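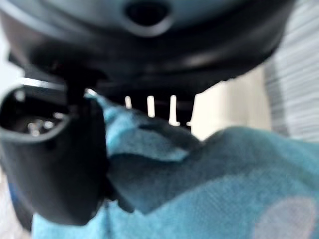 The blue fabric, near the pale oval print

Pladham House, shared lounge on the ground floor
Minutes of the house meeting, 11 Oct 2024

17 shares | 2 comments

The meeting opened at the usual hour in the dining room. The minutes of the last meeting were read and accepted with one correction: the word "curtain" in the part about the hallway should be "carpet".

1. Cleaning of the seats

The offer from Brindach for cleaning the sofa and the armchair was discussed. Brindach proposes to clean both in one visit, including the back cushions and the armrests. A resident asked if the product leaves a smell. The answer from Brindach was that the windows should stay open until the evening. The meeting accepted the offer. The visit will be on a morning, so that the lounge can be used again the next day.

It was asked that no person eats on the sofa in the meantime. Some residents found this rule too strict. It was agreed to say "no warm food" and to see how it goes.
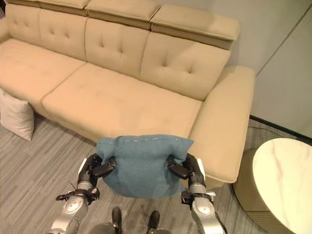
Lounge sofa, with the white pillow on the floor

2. Pillows and small textiles

There was a longer discussion about where the loose pieces should be kept. Several residents said that the white pillow should not stay on the floor, where it collects dust. Others like to sit on the floor and lean on it, and they want to keep it within reach. Agreed: in the evening the last person in the lounge puts the white pillow back on the sofa. In the daytime it may stay where people use it.

The blue one was discussed separately. A wish was expressed that it has a fixed place, and the armchair was proposed. One resident remarked that the beige seats look tired without some color, and that blue goes well with them. Another would prefer dark green, but the meeting did not want to buy anything new for this purpose.

It should be washed by hand and dried flat. The dryer in the basement is not suitable – the last pillow cover came out of it much smaller. 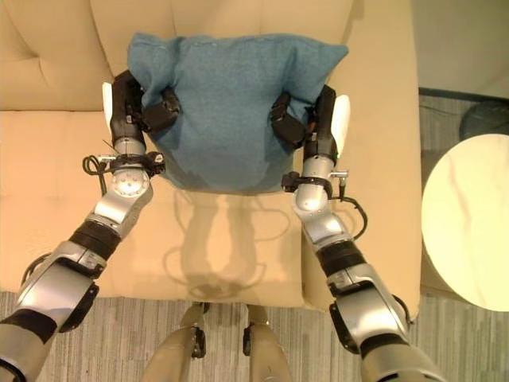 Agreed: the armchair is the place for the blue one, against the backrest. Who takes it to another room brings it back the same day. A small note with this rule will be put inside the lounge door, in large letters.

3. New lamp

The Phuthong floor lamp is still not delivered. The shop will be called again on Monday. If there is no clear answer, the order will be canceled and the money returned to the lounge account.

4. Money

The lounge account stands at 3834 after payment of the paint. The cleaning by Brindach will be paid from it. Numosier sent a catalog with sofa covers; the prices are high and the subject is moved to March.

5. Other matters

The door to the terrace closes badly when it rains. It was asked to lift the handle a little and not to push with the foot.

More than 3 residents asked for a later closing of the lounge on weekends. No decision was made, and the point goes on the list for the next meeting.

The meeting was closed after this point.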